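Search the newsroom
Enter keyword

Eseck Opens Carpeted Rooms for Small Offices at Peñalver

29/05/2025

Eseck has finished work on 18 small office rooms on the second floor of the Peñalver building and will begin renting them next week. The rooms are let empty, with white walls and low-pile carpet, and tenants bring their own desks and shelves.

The project started in February. Old partitions were taken out, the walls were repainted and new carpet from the Udine range was laid in every room.

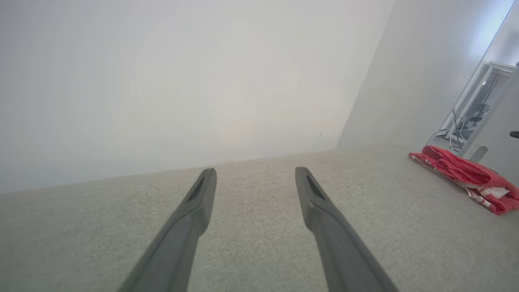

Rents include heating, cleaning of shared areas and use of the kitchen. The shortest lease is 13 weeks. Tenants may put up shelves but are asked to check with the building office before drilling.

"People told us they wanted a clean room and a simple lease," said Macarena Garrido, leasing manager at Eseck. "They already own furniture. We left that part to them."

Painting and flooring were done by Stoltiro. Viewings can be booked at the front desk.

Shares: 51
Comments: 3

deskmover66
Is the carpet glued or tiles? Matters for chair wheels.

Lorna P.
Can two rooms be rented together?

T. Haas
Parking?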